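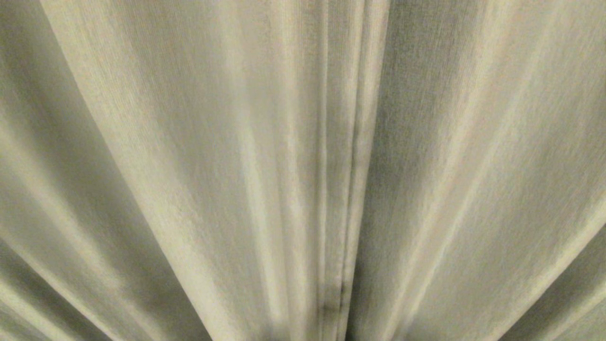 Head camera, curtain task, folds close up

Curtain episodes: keep or bin?

bosstead_v
We have 393 episodes of opening and closing curtains for the Grellalance set. In 51 of them the head camera sees only cloth at some point, like the one at the top. Pale fabric, soft focus, no arm or gripper in view. Do I cut those stretches out before training?

Pîrvu
I'd cut them. There's no hand to learn from, and the folds look much the same all over.

Vasiliki Tsolakis
Disagree. The robot will end up that close to a curtain sooner or later, and it needs to have seen it. The joint readings still tell you what the arm was doing. Keep them whole.

Pîrvu
Fine if the joint log is clean. Ours had gaps in July and we lost two days to it.

flultura
You do get something from the picture. The pleats bunch up tightly just right of the middle and everything runs down to one point near the bottom. I'd keep it but label it "cloth only".

bosstead_v
Labelling is roughly 70 minutes of work, so I can live with that. Logs are complete, I checked — no gaps.

Pîrvu
Then train once with and once without. I still expect without to do better.

bosstead_v
Will run both and post the numbers in this thread.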